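Okay, thread time! I finally switched my whole balcony over to growing beans from seed, and I am having the best time. 1/6

Started with a packet of Prakus pole beans. 53 seeds, two long planters, one string trellis I tied up before breakfast on Monday.

They climb so fast! I swear I check at lunch and by dinner there's another loop around the string — I've been texting updates to my sister like they're baseball scores. 3/6 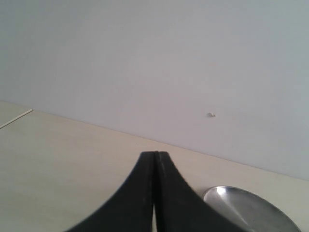 TABLETOP, METAL DISH

4/6 Water in the morning, at the base, and go easy on the leaves. My first batch got soaked every night and sulked for weeks.

5/6 Next up is Listik, a bush type with purple flowers. No trellis needed, so it's going in the short pots by the door.

6/6 If you have a sunny railing and a bag of soil, try it! Send me your bean pics, I want to see all of them.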